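What Is Leather, and How Is It Made?
Jekcombe Museum of Everyday Things
Pages for Young Readers

Leather is a strong material made from the skin of an animal. Most of it comes from cattle, but sheep, goats and pigs are used too. People were making leather long before they could write, and it is still found in shoes, belts, baseball gloves and furniture.

A fresh skin is called a hide. If a hide is left alone, it will rot, just as meat does. If it is simply dried in the sun, it becomes as stiff as a board. The work of turning a hide into something soft that will last is called tanning. A place where this work is done is a tannery.

First, the hide is washed, and the hair is removed. Next, it is soaked with tannins or with mineral salts. Tannins are natural substances found in tree bark and leaves. They are also what makes strong tea taste bitter. Tanning with bark is slow, and a thick hide may stay in the pits for 12 months. Tanning with mineral salts can be finished in days.

After tanning, the leather is oiled so that it will bend easily. Then it may be dyed. Leather can be given almost any color, from black to the palest cream.

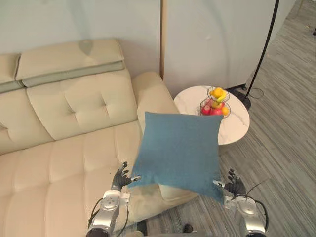

JEKCOMBE, August 23, 2024

Furniture makers choose leather for sofas and chairs because it is hard to tear and can be wiped clean. One hide is seldom big enough to cover a whole sofa, so several are used. The cutter must plan with care, turning each pattern piece to fit around scars and thin spots.

Some covers are tufted. This means that the cover is pulled down tightly at certain points and held there with thread. Tufting helps to keep the padding in place. It also makes the dimples that many people like to see.

The museum's leather room has 890 objects, and the oldest is a child's shoe. Adalberto Pacheco, who looks after the room, asks visitors to use only the samples on the touching table. Oil from fingers can stain old leather.

Words to Know
Hide: the skin of a large animal.
Tannery: a place where hides are made into leather.
Grain: the pattern on the outer side of leather.
Suede: leather with a soft, fuzzy surface, usually made from the inner side of the hide.

School groups may book the 45-minute leather workshop through the front desk.

Text by Raíssa Frota, Learning Department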